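Varkent 开放日参观记

Varkent 的开放日在 Villanueva 园区的 2 号楼举行。我坐公交过去,下车后沿围墙走到东门,门口有人发参观证,我拿到的编号是 3389。入场不收费,但要先在签到台登记,再等前一批人出来。

每批参观者先在一楼听介绍。负责介绍的是 Reynaldo Tiongson,他讲了楼里各个房间的用途,也讲了开放日的路线:先看样品库,再看厨房用品的台面,最后到走廊尽头的休息区。他语速很快,后排的人有几次请他重复。

样品库是一间窄长的屋子,架子上登记在册的器皿有 140 件,按形状分层放:盘子在下,碗在中间,带把手的在最上层。每层贴着手写的标签,有几张已经翘边。屋里不能拍照,我只抄了几行标签上的字,回来一看大半认不清了。

从样品库出来就是厨房用品的台面。台子是白色的,摆的都是吃饭做饭常见的东西,盘子、碗、瓶子和小个的水果,不按成套的样子摆,彼此隔着一点距离。

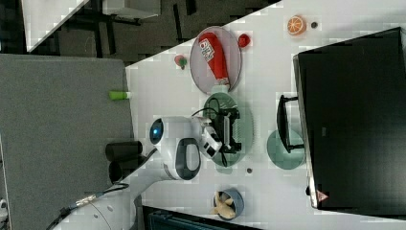 白色台面上的圆盘、番茄酱瓶和橙子片

我先注意到的是半透明的绿色圆盘,颜色比库里的同类浅。番茄酱瓶是红的,白盖子,平放在另一只圆盘上,几乎和盘子一样长。旁边有位带孩子的参观者问瓶子为什么不立着,Tiongson 说上午摆的时候就这么放了,下午还会换。

孩子更关心水果。橙子的切面能看清一瓣一瓣的纹路,蓝灰色的碗里盛着淡黄色的东西,孩子说是香蕉,他母亲说像,也不敢肯定。

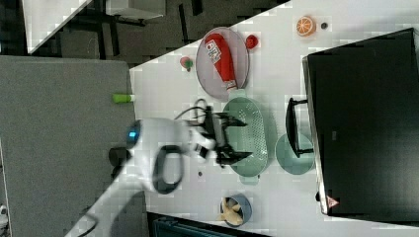

薄荷绿的椭圆沥水篮,两端各有一个小把手

沥水篮我多看了一会儿。我家那只是圆的,洗菜时放不进水槽,只能架在边上。椭圆的窄一些,小孔成排,两头都有地方可以捏住。我问能不能买到同样的,Tiongson 说 Droltora 的目录里有相近的款式,尺寸要自己核对,他给了我一本薄册子。

台面右侧是一台黑色电器,个头大,其他东西都显得小了。 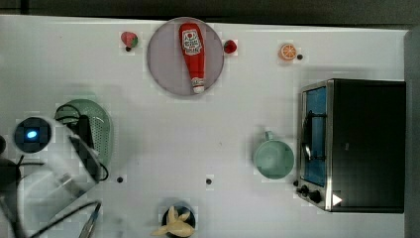
本页最后修改:2022年10月7日

换个方向看,台面的安排清楚一些。盘子和瓶子在上方中间,水果散在两边,下方中间那只碗是黑色的,里面是一串玩具香蕉。黑色电器前面还有一只马克杯。烤箱的门是玻璃的,门框是拉丝不锈钢,弧形的深色把手竖在门中间,下面有两个旋钮。我平时用的烤箱把手是横的,开门时往下拉,这种竖把手的没用过。

Zultora 的人在隔壁房间讲器皿的收纳,内容和样品库的分层差不多,多讲了沥水篮怎么套放。他的意思是有孔的和没孔的不要叠在一起,取的时候容易卡住。有人提出家里柜子浅,放不下这么多层,他建议把盘子竖起来插着放。
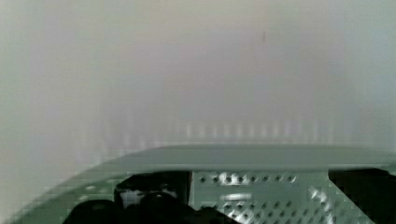
我觉得竖着放对盘子可行,对碗不行,回家以后试了一次,最后还是叠着。讲座结束后发了一张收纳尺寸表,单位是厘米,柜深那一栏空着让大家自己填。

休息区有茶水和饼干,座位不多,我站着喝完就走了。整个参观用了 3 个小时,其中排队占了不少。签到台的人说 11 月还有一次开放日,路线相同,仍然要现场登记。想去的人可以早点到,东门外没有遮阳的地方,停车要绕到北门。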